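Cusitz two-arm tabletop cell - pre-purchase inspection checklist with comments
Site: Wetska
Unit under review: Cusitz two-arm kit, hardware plus simulation package
Supplier: Magbanua
Inspection date: 13th July
Result key: P = pass, C = pass with comment, F = fail, N = not checked

Section 1 - Paperwork and delivery

1.1 Packing list matches contents. P
1.2 Serial labels on both arms match the delivery note. C
Comment: labels match, but the label on the second arm sits under the cable clamp. The clamp has to come off to read it. Supplier to fit a duplicate label on the base.
1.3 Risk assessment supplied. C
Comment: the document covers one arm working alone. The shared work area gets a single paragraph. Not enough for sign-off on two-arm work.
1.4 Manual supplied in printed form. P
1.5 Manual revision matches controller software. F
Comment: manual is one revision behind. The menu for speed limits has moved and the printed steps lead to the wrong page. Corrected pages requested.

Section 2 - Mounting and surroundings

2.1 Base bolts torqued and marked. P
2.2 Table level and fixed to floor. P
2.3 Clear walking space of 80 cm on all open sides. C
Comment: met on three sides. The fourth is narrowed by the controller cabinet when its door is open. Door to be rehung on the other side before use.
2.4 Floor marking in place. F
Comment: tape was laid for the old cell and does not follow the reach of the second arm. Strip it and mark again.
2.5 Cables clear of walkways. P
2.6 Lighting at the table adequate for teaching by hand. P

Section 3 - Stopping and guarding

3.1 Emergency stop on each pendant stops both arms. P
3.2 Emergency stop on the cabinet stops both arms. P
3.3 Arms stay stopped after the button is released, until reset. P
3.4 Reset cannot be done from inside the marked area. C
Comment: passes with the pendants on their hooks. The pendant cable is long enough to carry inside. Shorten the cable or add a fixed reset button.
3.5 Gripper holds its load on loss of power. C
Comment: a 724 g test weight was held for 30 minutes with power off. No slip was measured. The manual gives no holding time, so there is nothing to compare this with. Supplier to state a figure.
3.6 Finger edges free of burrs. P
3.7 Pinch points labelled. F
Comment: label present at the elbow, missing at the wrist. The wrist gap closes far enough to trap a fingertip.

Section 4 - Software limits

4.1 Reduced speed mode can be locked with a password. P
4.2 Joint limits match the values in the manual. P
4.3 Contact force limit can be set for each arm. C
Comment: it can be set, but the value goes back to default after a software update. This is not mentioned anywhere in the manual. Until it is fixed, re-entering the limit goes on the daily start sheet.
4.4 Arm-to-arm collision check is on by default. P
4.5 Event log records every stop with a time. P
Comment: log held 1848 entries at the time of inspection, all with times. Export to a plain file works.

Section 5 - Simulation package

The package is sold under the name Pamatau and is priced separately. It is included in this checklist because the supplier offers it as the way to prove a task before running it on the real arms. If we rely on it for that, it has to be checked like any other safety aid.

5.1 Simulated arm reach matches the real arms. P
5.2 Simulated joint limits match the controller. P
5.3 Operator view can be set at the gripper, looking between the fingers. P
Comment: the view is useful for judging approach angle. It gives little sense of height above the table, and an operator should not use it alone to judge clearance.
5.4 Second arm is drawn whenever it is inside the shared area. P
5.5 Loose and broken material can be loaded as objects. C
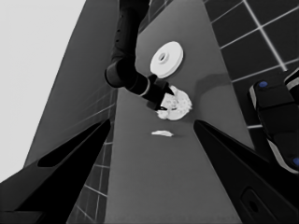
Comment: objects with rough outlines load without error. The open question is how contact is worked out. The manual does not say whether the package uses the full outline of an object or a simpler shape around it. For a smooth part the difference is small. For an uneven one it could change the grip force that the package reports, and that figure is the one an operator would copy across to the real arm.
Action: supplier to confirm the contact method in writing. Until then, grip force values from the package are not to be used as limits.

5.6 Small pieces remain in the collision check. N
Comment: no setting found for minimum object size. Ask the supplier.
5.7 Simulated stop behaves like the real stop. F
Comment: the simulated arms stop at once. The real arms take a short distance to come to rest, more at full reach. Any clearance proved in the package is therefore too generous. A stopping allowance must be added by hand.
5.8 Package cannot send commands to the real arms without a separate confirmation. P
Comment: tested from both workstations - the confirmation box appeared each time and timed out as stated.

Section 6 - Outcome

Hardware: accepted for reduced speed use, one arm at a time, once 2.4 and 3.7 are closed.
Two-arm use: not accepted. Depends on 1.3 and 3.4.
Simulation package: accepted for training and layout work. Not accepted as proof of clearance or grip force. Depends on 5.5, 5.6 and 5.7.
Purchase: hold the order for the second kit until the written replies from Magbanua are in. Items marked C without an action stay open and are checked again at the next visit.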